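Chapter 3
Sorting Before Building

I'll confess I used to skip this part. I'd tip the whole tub out on the floor, 1000 pieces in one go, and spend the evening hunting for a yellow two-by-four. My first Kotberg house had a hole in the roof for a month for exactly that reason!

So let's start small. Pick out a handful of bricks in different sizes and colors, set them in front of your baseplate, and leave the plate bare for now. Reds, blues, a pink two-by-two, a flat green plate, whatever you've got. We're going to get to know them by their studs first (color comes later, I promise).

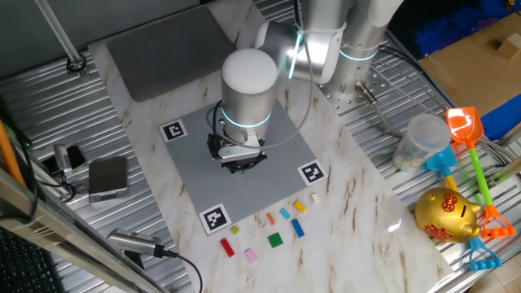
3.1 Naming a Brick by Its Studs

Count the short side, then the long side. A brick with two studs one way and four the other is a two-by-four, and a thin one with a single row of two is a one-by-two. Easy, right? Plates get named the same way, only they're flatter.

Try it with 30 pieces from your own tub and write the names down as you go. Keep the list handy, you'll want it for the Jomanari bridge on page 121.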